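Chapter 4
The Table: Bed, Cloth, Rails and Sights

Before You Begin

In Chapter 3 you looked at the room: floor loading, lighting and the clear space a player needs on all four sides. This chapter turns to the table itself. By the end of it you should be able to name the main parts of a pool table, explain what each part does to a moving ball, and carry out a basic inspection of a table in daily use.

Key terms: bed, slate, felt, cushion, rail, sight, pocket, nap, head string, foot spot

4.1 A Table Is a Measuring Surface

Most people who walk into a pool hall see a table as furniture. The people who look after it have to see it differently. A pool table is a flat surface with edges that return a ball in a predictable direction. If the surface tilts or the edges go soft, the game changes, and players will notice long before they can say what is wrong.

The bed is the flat playing surface. On a better table it is made of slate, usually in three pieces that are leveled and joined on site. Cheaper tables use a composite board. Slate is heavy and brittle, but it holds its shape for decades when it is properly supported.

The cloth is stretched over the bed. Players call it felt, though most playing cloth is a woven wool blend. The word felt is so common that this book uses it too. Green is the traditional color, and it comes in shades from pale to very dark.

4.2 Rails and Sights

The rail is the raised border that runs around the bed. Its top is often wood. On the inner side is the cushion, a strip of rubber covered in the same cloth as the bed. When we say a ball "hits the rail," we mean it hits the cushion.

Set into the top of the rail are small markers called sights. Many are round, many are diamond-shaped, and players tend to call all of them diamonds. White sights on a dark rail are easy to pick out from a playing position.

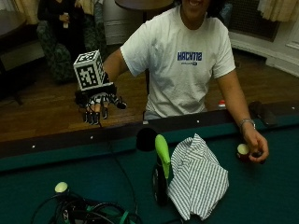
Sights divide each rail into equal parts. A long rail has six of them, with the side pocket standing in for a seventh in the middle. A short rail has three. Together they form a grid that a player can use to plan a bank shot. If the cue ball leaves from one known point and meets the opposite cushion at another, the player can estimate where it will land next. We return to these systems in Chapter 9.

4.3 What Wears Out First

Cloth wears out before anything else. The nap flattens along the lines where balls travel most, and small burns appear near the spot where racks are broken. Chalk dust works down into the weave and slows the ball.

Objects left on the table do their share of damage. Cups leave rings, and bottles tip. Metal edges, including watch bands and belt buckles, can snag the weave. A rail top will stand more than the cloth will, but moisture left on a wooden rail dulls the finish and can lift it.

Case Study: Pomulier Hall

Pomulier Hall kept a log of table use from April until its annual inspection on 25th July. In that time the staff recorded 2,283 games. Of these, 1,752 were played on the tables closest to the entrance. The cloth on those tables was visibly thinner at the foot spot, while the cloth in the back room was close to new. The hall had planned to replace all of its cloth at once. After reading the log, the manager re-covered the front tables first and began sending players to the back room during quiet hours.

Keep this case in mind as you read Section 4.4 - it will be used again when we set up an inspection schedule.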